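Visit Report: Open Day at the Isier Residence
May 20, 2021
By Viorica Mujić, Office of Housing Programs

The Office was invited to attend the open day at the Isier Residence, a furnished lodging house for apprentices and trainees in their first year of work. The residence is operated by the Nieto Foundation and occupies the former Jorkular mill offices. The purpose of the visit was to review living conditions, fees, and house services before the renewal of the operating agreement in October.

Visitors were received by the director, Liên Thái, who gave a short account of the building's conversion. The residence has 81 single rooms on four floors. At present 23 people are on the waiting list, most of them from outside the county.

Bedrooms

Two rooms on the second floor were open for viewing. Each has a bed, a desk, a wardrobe, and a window that opens. The walls of the bedrooms are painted plain white, and residents may hang pictures from the rail but not from the plaster. Bedding is supplied on arrival. Heating is set centrally, and several residents told us that the north side is cold in the early morning. The director confirmed that new valves are on order.

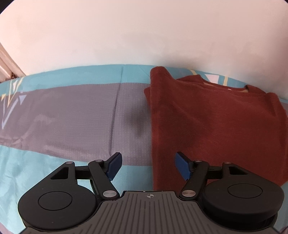

Fees and Agreements

The monthly charge is $583, which covers heat, water, and internet service. A deposit of one month is held and returned within 30 days of departure. We reviewed the standard agreement and found it clear, with one exception: the section on overnight guests refers to a house rule that is no longer in force. The director agreed to correct it.

Linens and Household Textiles

Sheets and towels are changed every two weeks through an outside contractor, Ritard. Residents strip their own beds and leave the used linen at the collection point on each floor. The contract cost the residence $2,578 last quarter. Some residents prefer to use their own sheets - this is permitted, and the fee is the same.

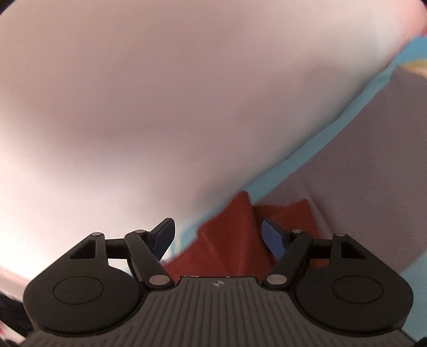
Laundry and Personal Clothing

Personal clothing is washed in the basement, where the machines are reserved by means of a paper sheet on the door. Evening hours fill quickly. A drying room adjoins the laundry, but it has no separate ventilation, and we have asked for a survey. Knitwear may be dried flat on the racks provided. Folding is done upstairs in the bedrooms, as the basement has no table.
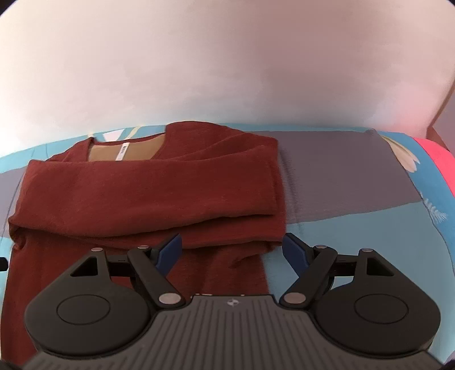 Shared Kitchens and Safety

Each floor has one kitchen with two stoves. Extinguishers were in place and inspection tags were current. The fire door on the third floor did not close fully and was reported to the director during the visit. A written response is expected before the agreement comes up for renewal.

Contact: Office of Housing Programs | © 2021 All rights reserved | Back to top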